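June 2022

I spent most of the winter trying to get one policy to work in more than one room, and I want to write down what changed, mainly so I stop explaining it from memory.

The setup is all simulation. We have a set of household tasks, each in its own room, and a single arm on a fixed base. Lena Nowakowski built the first version of the task set at Cestdale and called it Kekano. I took over the training side in January.

My first attempt was the obvious one. I pooled all 1,067 demonstrations from the 27 tasks, trained one network on everything, and tested it on each task in turn. It did well on the tasks with the most demonstrations and badly on the rest. The arm would start a motion that belonged to some other room and never recover from it.

Bartosz Tomaszewski thought it was a sampling problem and that I should draw each batch evenly across tasks. I tried that. The small tasks improved a little and the large ones got worse, so the total hardly moved.

What helped was changing what the network predicts. Before, it put out target positions measured from the robot base. Now it puts out short moves measured from where the gripper is at that moment. A reach down to a counter and a reach down to a toilet lid look a lot alike when you write them that way, and the network can share what it learns between them. Written from the base, they are just two unrelated sets of numbers.

I kept everything else the same: same cameras, same network size, same number of training steps. I ran it with 2 seeds, which isn't many, and Shiuli Chowdhury has already told me so. Both seeds agreed on which tasks got better. The kitchen tasks gained the most. Anything where the fingers have to hold on through a long carry gained the least, and I don't have a good fix for that yet.

One kitchen task and one bathroom task, both in simulation:

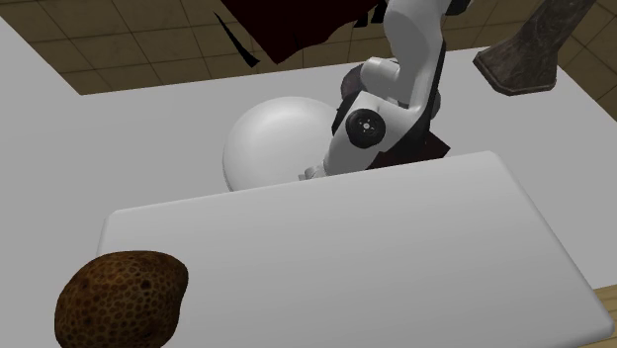
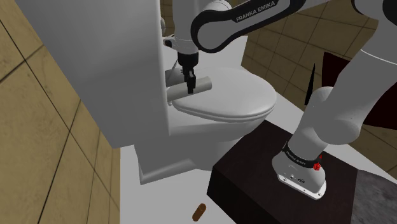
Does switching to relative moves mean you no longer need demonstrations for each room?

You still need them. The change lets tasks share the way a motion is shaped, but the network has to see each room to know where the motion should go. When I held a room out of training completely, the arm moved smoothly and went to the wrong place. I'm running the held-out tests again with fewer demonstrations per room, to see how low that number can go.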